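**Ticket 719: Large gray table, Workville room, Tallham building**
Status: open, waiting on parts
Logged by: Eusebio Garrido

Hello again, and thank you all for being so patient with me on this one. I know the big rounded table has been a sore subject since June, so I'll try to put everything in one place.

The complaint as it first reached me was that small things won't stand steady on it. Bottles wobble, pens wander off toward the near edge, and somebody lost a good cup of tea that way (my sympathies, truly). I went up with a level and found the top leaning toward the front. The carpet is thick along there and one foot has sunk into it, which I should have thought of sooner, having fought with that same carpet over the bookcase last year.

**Tried so far**

- Turned the front foot out 2 full turns. Better for a morning, then it settled again.
- Put a felt pad under it. No change that I could measure.
- Moved the table 70 cm toward the back wall. The lean is smaller there, but people bump their chairs.

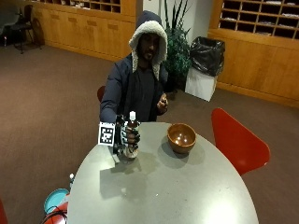
*Table in use, small bottle upright, wooden bowl beside it.*

The round bowl can stay on the table, by the way. A couple of you asked whether it was in the way of the repair and it isn't at all. I would only ask that whatever goes into it comes back out before I lift the top, and please keep caps screwed on tight until we're level.

**Next step**

I've written to Bramance for a set of the wide Poon feet, the ones that spread the weight over carpet. They're quoting two weeks. When they come I'll need the room for an hour or so, and a second pair of hands, as that table is a good deal heavier than it looks.

If it gets worse before then, please add a note to this ticket and I'll come up the same afternoon.

Warmly,
Eusebio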